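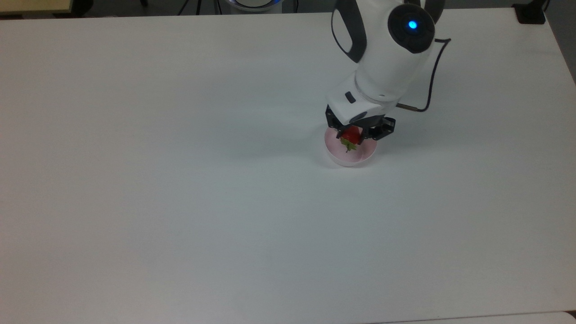 3.2 딸기, 그릇, 그리고 흰 상판

앞 절에서 과일을 그릇에 옮겨 담을 때 생기는 눌림 자국을 다루겠다고 거창하게 써 두었는데, 막상 준비를 시작하고 보니 제일 오래 붙잡고 있었던 건 눌림 자국이 아니라 딸기를 고르는 일이었습니다. 저는 딸기가 다 거기서 거기라고 생각했던 사람이에요. 그런데 한 상자를 쏟아 놓고 하나씩 보면 어깨가 넓은 것, 끝이 두 갈래로 갈라진 것, 한쪽 볼만 하얗게 남은 것까지 정말 제각각입니다. Dollinura 과제 기간에 들여온 딸기는 모두 1368알이었고, 이 절의 분석에는 그중 973알을 썼습니다. 빠진 것들은 상자 안에서 이미 물러 있었거나 꼭지가 떨어져 나간 딸기입니다. 꼭지 없는 딸기도 먹는 데는 아무 문제가 없지만(그리고 꽤 많이 먹었습니다), 방향을 기록할 기준점이 사라지기 때문에 어쩔 수 없이 제외했어요.

방향 이야기를 조금 더 해 보겠습니다. 딸기를 접시에 낼 때 꼭지를 위로 두는 집이 있고 옆으로 눕히는 집이 있는데, 저희는 옮기는 동안의 방향과 담긴 뒤의 방향을 따로 적었습니다. 그림 1은 옮기는 동안 꼭지가 아래로 간 경우입니다. 초록 잎이 과육 밑으로 벌어져 있고, 바로 아래에는 연한 분홍색의 작고 둥근 그릇이 있지요. 이런 방향을 저희 기록지에서는 ‘거꾸로’라고 불렀습니다. 좀 더 학술적인 용어를 찾아보려고 했는데 결국 모두가 거꾸로라고 말하고 있어서 그냥 두었습니다. 거꾸로 담으면 그릇 바닥에 먼저 닿는 쪽이 잎이 됩니다. 처음에는 잎이 방석 노릇을 해 줄 거라고 기대했고, 잎이 도톰하게 살아 있는 딸기에서는 그럴듯한 차이가 보이기도 했어요. 다만 잎이 시든 딸기까지 한데 묶으면 차이가 흐려지기 때문에, 결과 절에서는 잎의 상태를 나누어 보고합니다.

잎의 상태는 Olteanu 척도로 매겼습니다. 원래는 잎채소에 쓰려고 만든 단계표라서 딸기 꼭지에 그대로 대면 어색한 칸이 하나 있습니다. ‘가장자리 말림’이라는 칸인데, 딸기 꼭지는 싱싱해도 원래 좀 말려 있거든요! 저는 이 칸을 빼고 나머지 단계만 썼습니다. 척도를 손댄 셈이니 다른 연구의 점수와 나란히 놓고 비교하시면 곤란합니다.

그릇은 생각보다 결정이 늦어졌습니다. 예비 단계에서는 연구실 찬장에 있던 유리 볼을 썼는데, 깊이가 있다 보니 딸기가 안쪽 벽을 타고 굴러 내려가서 자국이 어느 순간에 생겼는지 구분이 안 됐어요. 그래서 본 측정에서는 작은 그릇으로 바꾸었고, 한 그릇에 한 알씩만 담았습니다. 디저트 그릇으로 보면 인색하기 짝이 없는 차림이지만 측정하기에는 이보다 편할 수가 없습니다. 그릇 색은 Jostum 색표를 펼쳐 놓고 골랐습니다. 빨간 과일 옆에 진한 색 그릇이 있으면 과육의 어두운 얼룩이 덜 도드라져 보인다는 걸 예비 단계에서 호되게 배웠기 때문에 무조건 연한 쪽으로 갔어요. 흰색도 후보였습니다. 그런데 상판까지 흰색이다 보니 그릇 테두리가 눈에 잘 안 들어와서, 손으로 담을 때 자꾸 테두리를 건드리게 되더라고요. 연분홍은 그 중간쯤에서 타협한 색입니다.

상판은 무늬 없는 흰색입니다. 넓고 광택이 없어서 조명이 번들거리지 않고, 즙이 한 방울만 떨어져도 금방 눈에 띕니다. 나뭇결이 있는 Trutwood 상판도 써 봤는데 분위기는 그쪽이 훨씬 좋았어요. 딸기가 정말 맛있어 보입니다. 하지만 씨가 하나 떨어져 있으면 그게 씨인지 나뭇결의 점인지 한참 들여다봐야 했고, 닦을 때도 결을 따라 붉은 물이 남았습니다. 식탁으로는 Trutwood를 고르겠지만 측정용으로는 밋밋한 흰색을 권하고 싶습니다. 모서리로 갈수록 빛이 조금 약해지는 문제는 있어서, 자국 판정은 되도록 밝은 자리에서 하도록 정해 두었습니다.

온도는 이렇게 맞추었습니다. 딸기는 4도 냉장고에 두었다가 꺼내서 30분을 기다린 뒤에 썼습니다. 꺼내자마자 담으면 표면에 물기가 맺히는데, 물기가 있는 딸기는 미끄러질 뿐 아니라 눌린 자리와 젖은 자리가 비슷하게 반짝여서 판정하는 사람마다 말이 달라집니다. 더 오래 두는 방법도 시험해 봤지만 6월의 연구실은 에어컨을 켜도 만만치가 않아서, 오후쯤 되면 방 안에 잼 냄새가 돌기 시작했어요. 딸기를 씻는 일은 모든 판정이 끝난 뒤로 미뤘습니다. 흙이 묻은 딸기는 마른 붓으로만 털었는데, 붓은 화방에서 파는 가장 부드러운 것을 썼고 털이 씨 사이에 끼면 핀셋으로 빼냈습니다.

자국 판정은 담은 직후에 한 번, 그릇째로 덮어 두었다가 저녁에 한 번 더 했습니다. 직후에는 멀쩡하던 딸기가 저녁에 보면 엄지손톱만 하게 색이 변해 있는 경우가 있어서 두 번째 판정을 뺄 수가 없었습니다. 두 판정이 어긋나면 저녁 쪽을 따랐고, 직후 값은 부록에 그대로 실었습니다. 어느 한쪽만 실으면 표가 깔끔해지긴 하는데, 저는 남의 논문을 읽을 때 그런 표가 제일 답답했거든요.

마지막으로 크기 문제가 있습니다. 알이 굵은 딸기는 작은 그릇의 벽에 먼저 걸려서 바닥에 닿지 않는 일이 있었습니다. 이런 경우를 바닥 접촉으로 볼지 벽 접촉으로 볼지 한참 고민하다가 벽 접촉으로 적었고, 접촉 위치별 집계에서도 따로 묶었습니다. 굵은 딸기를 처음부터 빼면 간단했겠지만 시장에서 사 온 상자에는 굵은 것이 늘 몇 알씩 섞여 있고, 집에서 과일을 담는 사람도 그걸 골라내고 담지는 않을 테니 그대로 포함했습니다. 접촉 위치에 따른 자국의 크기는 3.3절에서 이어서 다룹니다.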